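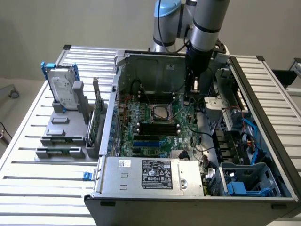
Where Do Old School Computers Go?
Project report, Rafail Gkikas
Brukwood, Jul 30, 2025

My original topic was "recycling," which my advisor circled in red and wrote "too big" next to. Fair enough! I cut it down to electronics, then to computers, and finally to desktop computers thrown out by schools in and near Brukwood. Even that turned out to be plenty for one person with a bus pass and a notebook.

I started in May by asking my own school. The office sent me to the library, the library sent me to the district, and the district very kindly sent me a spreadsheet. Going by that sheet, 1148 desktops were written off over 5 school years. I had guessed a couple hundred. Next to each one was a code for why it was let go, and the most common code by far was "age," meaning the machine had passed its date on the replacement schedule. "Fault" came in a distant second.

I wanted to know what "age" means in real life, so I spent four afternoons at Kirura, the repair shop on the hill road. They buy some of the old machines by the pallet and sell them cheap to families. The owner let me sit in the back as long as I swept up (I did, mostly). According to her, a lot of what she gets needs a new drive, more memory and a good dusting, and that's it. Power supplies are the next thing to go. Cracked cases she keeps for parts.

I got to upgrade one myself. It took me most of an hour because I put the memory in the wrong slots, then dropped a screw somewhere under the drive cage and had to tip the whole thing over and shake it. She does the same job in the time it takes her coffee to cool.

What Kirura can't use goes to Idutine, the scrap company by the rail yard. I only got the short tour there. They sort things into circuit boards, steel, wire and plastic, and the boards get shipped out to be processed somewhere else. I asked where and got a pretty vague answer – I'm putting that in the report because I think it matters. Steel is the easy part. Plastic is the headache, since it comes in so many kinds and there's not much money in it.

Then there was the survey. I handed out forms at the library and at two bus stops, asking people if they would buy a used desktop and what would put them off. Price hardly came up. People worried about viruses, about somebody else's files still being on it, and about not having anyone to call if it broke. One man wrote a full page about a printer, which I read twice and still can't fit in anywhere.

Ms. Kikuchi asked me to end with a recommendation, so mine is pretty small. The district should test machines before writing them off for age, and it should wipe the drives and put a sticker on the case saying so, with a date. Kirura told me they would take more if they came already wiped.

Things I'd do differently: ask for the spreadsheet first, make the survey shorter, and weigh stuff. I have no weights at all, and every article I read used tons, so I couldn't compare my numbers with anybody's. I'd also like to follow one single computer from a classroom to wherever it ends up, but that would take a lot longer than a summer.

Thanks to the library for the copies.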